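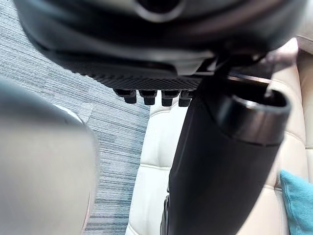

Whose Seat Is It, Anyway?

By Dayana Tamayo
March 14, 2025

My grandfather sat in the same spot for 57 years. The furniture under him changed - a brown plaid thing with wooden arms, then a recliner, then a couch my aunt picked out that he hated - but the spot stayed put. Left side, near the lamp, good view of the front door. If you were a kid and you got there first, you could enjoy it right up until you heard his slippers in the hall.

I've been thinking about that spot a lot because my husband and I just moved to a house in Trummont, and for the first few weeks we had no spots at all. It was awful! We'd come in after dinner and sort of hover. I'd sit down, then he'd sit down, then I'd get up because the light was in my eyes. We felt like people waiting for a dentist. So I started asking everybody I know about where they sit at home, and wow, do people have opinions.

Eusebio Mosquera, who I used to work with at a little furniture shop called Nevley, told me he could guess how a family sat just from watching them try out couches on the sales floor. They'd walk in as a clump and then, without a word, line up in the order they used at home. Once he watched a mother, a father and two teenagers test a love seat, and the boys went straight to the floor. They didn't even look at it. He sold those people a love seat and two beanbags.

My friend Giuliana Cuadros has a stricter system. In her house the corner seat of the sectional goes by rotation, and the rotation is on the fridge. She has three kids under ten and she says the chart saved her evenings. Her sister Rocío thinks the chart is ridiculous. (They don't share a last name anymore, but they share an opinion about everything else.) Rocío Palomino's rule is that whoever cooks picks first, and I have to say the cooking in that house is great.

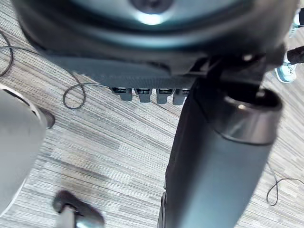

What I kept hearing, over and over, was that the good seat isn't always the comfy one. One neighbor sits on a hard dining chair pulled up next to the couch because from there she can see the stove. My cousin likes the end nearest the bathroom and makes no secret of it. And plenty of people just want an outlet within reach, which I think explains more about modern family life than any survey could.

Then there are guests. Do you warn them? I don't! I let them sit wherever they land and then I watch my husband's face. He was raised in a house where you gave up your place for company and never said a word, and you can see him doing it, being noble over there by the bookcase with his plate on his knees.
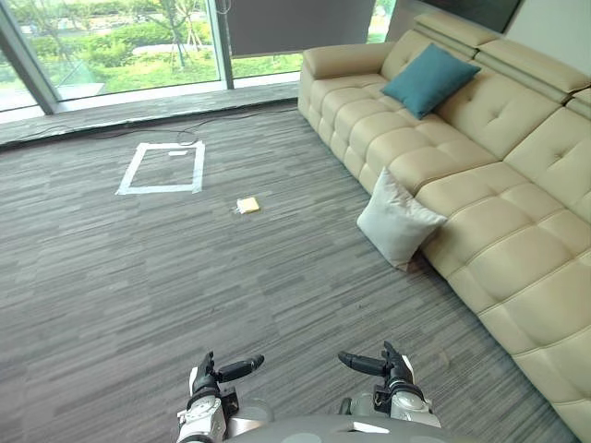
A cream leather sectional, with a teal cushion near the far end.

Big sectionals were supposed to fix all this. More room, fewer fights. But Jarosław Stępień, who reupholsters furniture out of a garage in Pakcombe and has seen the underside of more couches than I've had hot dinners, told me the wear tells a different story. He'll get a huge piece in, room for the whole soccer team, and a couple of cushions are squashed flat while the rest look like they came off the truck last week. His advice is to swap your cushions around every April, if they come off. His customers nod and never do it.

I asked him where he sits. He laughed and said on a stool, at work, and at home wherever the dog isn't. 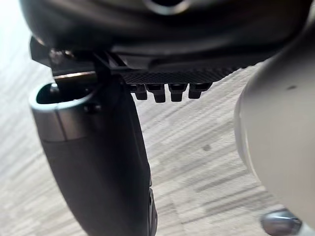

Close up, with a small hex screw on the bracket at left.

We did find our spots in the end, by the way. I'd love to say we talked it through like grown-ups. What happened was that I had the flu and spent ten days under a blanket at the window end, and by the time I was better that end had become mine. My tissues were there, my book was there, the cushion had gone kind of me-shaped. My husband took the other side and moved the lamp over, and he's been perfectly happy about it as far as I can tell.

Last week my mother came to stay. She put down her suitcase, walked past both of us and sat on the left side, near the lamp, where she could see the front door. He's eating by the bookcase again until she goes home.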